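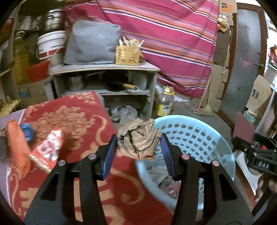

Brown paper bag and the blue basket, tidying day.

November 19, 2020

Finally did the corner. I've been saying I'd do the corner since October, and every time I walked past it with a cup of tea I'd look at the pile on the red cloth and think, well, it isn't hurting anyone, and keep walking. Then this morning I went to put my mug down and there was no place to put it. So that was that. Mug went on the floor, sleeves went up.

The blue laundry basket got drafted as the trash can again. I know, I know. Selma gave it to me for laundry and it has held laundry maybe twice in its life. But it's wide, it's light, I can shove it along with my foot, and you can see through the holes when it's getting full. The only bad thing is that small stuff slips out. Crumbs mostly, and those little corners you tear off a packet. I found a trail of them behind me later and had to sweep the whole way back to the door.

Started with paper because paper is easy. Brown bags! Why do I keep brown bags? I do use them, for lining things and for ripening pears and once for mailing a scarf to Biljana, but the ones I'd kept were so crumpled I couldn't have mailed a sock in them. In they went. A clear plastic bottle went in too and then I felt guilty and told myself I'd sort it at the end.

Then the packets. Full ones stay, empties go, and I had to pick up every single one and squeeze it to know which was which. Some of them I'd folded over so neatly at the top (me, being good) that they looked brand new with not one thing inside. There was a red and white one with the pretty printing on it that I moved from one side to the other and back again before I could decide. Kept it. Pallavi will laugh at me.

The red cloth

I did think about taking the cloth off and washing it while I was at it. It's the red one with the gold pattern, the one with the double happiness on it, and it came home with me from Teodora's wedding because I was the last one there folding things and she said take it, take it, I never want to iron it. I don't iron it either. It hangs down the side and covers up whatever's under there and I love it. Every time I clean around it I find some new curl in the gold that I hadn't noticed.

In the end I just shook the front part and turned the corner back and left it. It says something on the label about cold water and I can't read the rest, and I'd be so sad if the gold came off in the machine. I should ask Teodora. She won't know.

While I was down at that level I had a good look at the gray shelf, and I'm a bit ashamed of the bottom half. The pots are fine, they live there, but the plastic bags have been breeding. One was spilling right out onto the floor. I pulled it all out and stuffed the good ones into each other and the ones with holes went in the basket. My mother used to fold hers into little triangles. I did three triangles and gave up.

Chopsticks stay where they are. I'm not moving the chopsticks, everybody knows where to reach for them.

Snack wrappers, and there were more than I'd like

All right, the wrappers. I blame the evenings. It gets dark so early now and I sit down with a book and a packet of something from Parsa (they've got the whole aisle by the door full of the spicy ones, it's wicked, you can't get to the onions without passing it) and then the packet's empty and I twist it up and put it "there for now." There for now is how you end up with a heap.

The red ones with the little cartoon fellow on them are my favorites and I won't apologize. I've got one twisted up so tight the white shows at all the tears. Américo brought me the first lot when he came back from Kuvinley, handed them over like they were medicine, and said don't eat them all at once. Ha. I weighed what was left in the tin afterward for some reason and there were 600 grams of assorted bits in there, so I've plenty to be going on with and I'm not allowed in Parsa until it's gone.
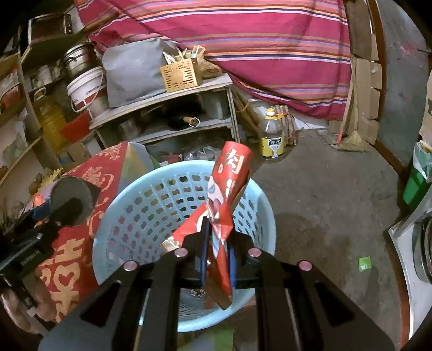

The tall shelf, or as far as I got

I meant to do the tall wooden one properly too, everything off, wipe, everything back on. What I did was move the lidded pot, wipe where the pot had been, and put the pot back. But I did find the dustpan! It was tucked in down by the bottom and I've been sweeping onto a piece of cardboard for a week like a fool.

The toaster oven stays on top even though Selma says it's silly having it up there. It's at a good height for me. I don't have to bend down to see if the cheese is going. The big yellow oil jug I'd like to find a better home for, it's such an awkward thing to lift when it's full, and I keep pouring too much out of it. I tried decanting some into a glass bottle last month and got it all down my sleeve. There's a funnel somewhere. I did not find the funnel today, and I looked.

Put the meter reading in while I remember, it was 3825. The card's on the hook by the door, I have to send it in before they start writing me letters again like they did on Ristska.

Ate standing up, leftover rice and an egg in the wok, greens on the side. Washed the wok right away for once.

Pallavi called while my hands were wet and I put her on speaker and she kept me company for the boring part, which is the sorting. She's doing her hall closet and hating it. We decided that whoever finishes second has to make dumplings for the other one, and then she asked if the plastic bottle counted as sorted if it was still in the basket with the paper and I said mind your closet. (I sorted it. Bottle out, paper flat in its own bag, wrappers in the trash.)

Took the trash down after that and the stairs felt twice as long as usual. Met the woman from the ground floor, the one with Tatus, who barked at my bag the whole time as if I'd stolen it. Big voice for such a small dog.

Tomorrow, if I feel like it

Wipe the rest of the tall shelf.
Funnel!!
Something with a lid for the potatoes.
Call Biljana back, it's been too long and I've still got her dish.
Buy an actual trash can? I looked at one online with a pedal and it was more than I wanted to pay. The basket's already back in its spot with a dish towel in it, so I suppose it's doing laundry again, a little.

My mug was still on the floor when I came in tonight. Stone cold, and I drank it anyway.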